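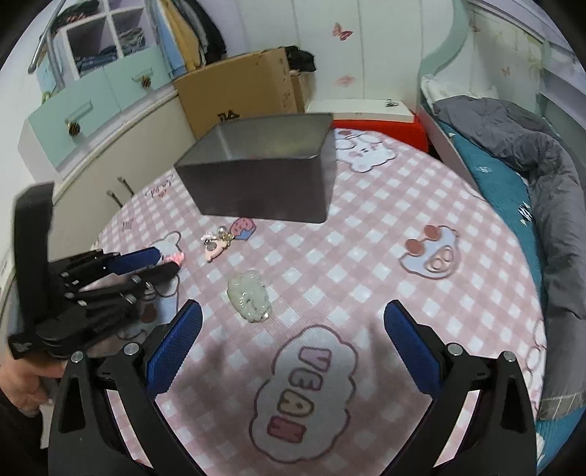

29th November

Third hiring demo this month, and I'm no closer to believing in any of them. Today it was Dostell. The fellow running it talked for most of an hour about how applicants "flow" into the system, and I kept wanting to ask him where they flow out. We had 511 applications for the packing jobs at the Rakow site over the summer. We hired 4. I don't see how making it easier to send in application 512 helps me with any of that.

His answer was screening questions. The applicant gets asked if they can lift, if they can work nights, if they have a ride. Well, everybody says yes. I'd say yes. I asked what share of the yeses hold up after a month on the job and he said that was a great question, wrote it down, and went on to the next slide.

Napaporn Somboon was on the call too and she was kinder than I was. She liked the text reminders before an interview. I'll give them that one, I suppose. We lose people between the phone call and the visit, and if a text brings back even a few it might pay for itself. But we could send the texts ourselves. She has a phone and so do I.

Then the pricing, which came last and fast. It's per location, and they count the Ruangrit office as a location even though it's 2 desks and a copier. There's a setup fee as well, and the contract renews itself in February unless you write to them ahead of time. I asked him to put the cancellation terms in an email. Nothing yet as of tonight.

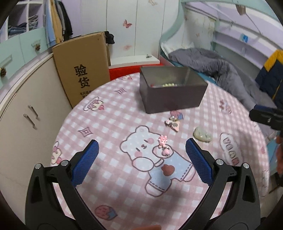

What bothers me more is the scoring. Dostell gives every applicant a number and sorts the list by it, and the man couldn't tell me what goes into the number. Experience, he said, and "fit." I asked fit with what. Trevenari had the same thing in their pitch, only theirs was a color, green or yellow or red. I've been hiring for a long while and my own guesses are bad enough, but at least I can be made to explain them. Put a sleepy cartoon bear with rosy cheeks next to each name, like the one on the pink gingham tablecloth, and I'd know as much as I do from a 78 with no reason behind it. Worse, the managers will trust the 78. They'll call from the top down and never reach the bottom half of the list.

I went back over the summer hires after supper. The best of the four wrote his application in pencil, left the job history mostly blank, and called twice to see if we'd gotten it. I'd bet money he'd have landed near the bottom. The one with the tidy resume quit after some 3 weeks.

Napaporn wants a trial at Rakow only, one season, and to keep our own list next to theirs and compare. I said fine if they'll do it without the setup fee, and I don't expect they will. I also want the applications to stay ours if we leave. He was vague on that too.

Must remember to call the night supervisor back about the shift change, and find last year's turnover sheet. I thought it was in the blue folder and it isn't.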